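About Lodora

Lodora is a small workshop in Trarnden. We set up, look after and repair hand-held grippers, the kind with two fingers which a person carries in the hand and uses to pick up soft things such as clothes and bedding. We do not build large machines and we do not sell software. Our customers send us the tool, or they ask us to come, and we give it back in good order.

The workshop was started by Ragnheiður Laxdal, who before this repaired sewing machines for many years. She began with one bench and one customer, Bundgaard, and Bundgaard is still with us. Ea Dalsgaard joined in the second year and takes care of the linkages and the pins. Anselmo Zabala is responsible for the fingertips and for all the trial work on cloth. We are 3 persons in the workshop, and Ea Hjaltested answers the telephone in the mornings.

How we set up a gripper

When a gripper arrives, we first write down its condition. We open and close it by hand, slowly, and feel if one side is moving before the other. Both arms must travel the same way. If they do not, the pivot pins are taken out, cleaned and measured, and a worn pin is always changed together with its partner on the opposite side.

After this comes the grip. Cloth is a difficult material for a machine. A thick fold pushes the fingers apart, and a thin knit can slide away between them. For this reason we make the trials on ordinary clothes and ordinary bed sheets, in a normal room, and not with rubber blocks on the bench. 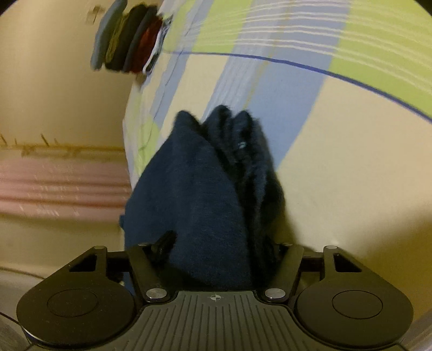

Every gripper makes 700 closings before we sign its card. Anselmo checks the fingertips for wear at the beginning, at the middle and at the end, and he keeps the colour of the cloth in his notes also, as dark fibres on a dark fingertip are easy to miss. The card travels with the tool, so the next person can read what was done and by whom.

Care and repair

We recommend a service after each 20 days of use. The ribbed body is wiped with a dry cloth, lint is brushed out from between the arms, and the pins get a very small drop of oil. Too much oil is a more common fault than too little, because it goes through to the garment and leaves a mark. Please do not wash the fingertips with solvent. It makes the surface hard.

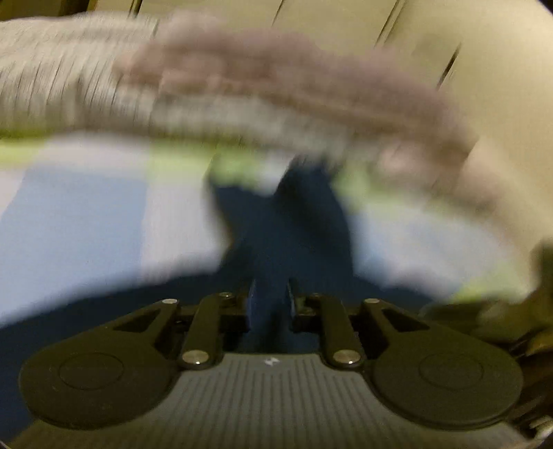
The most usual repair is a loose link. The owner notices that the fingers meet a little crooked, or that a garment turns when it is lifted. In most cases the tool can go back the same week. For the older Grasico type we keep our own spare parts, and the labour for a complete overhaul takes longer, so kindly ask us before you send it.

Our records go back to the first bench. Last May, Ragnheiður Lauritsen from our accounting office put them in order and found 2,244 service cards, most of them in Ragnheiður's handwriting (the other Ragnheiður).

Visits

You are welcome to see the workshop, but please call before 11 in the morning so that we can agree on a time. If you bring a gripper with you, bring its card too, and one of the garments you are having trouble with.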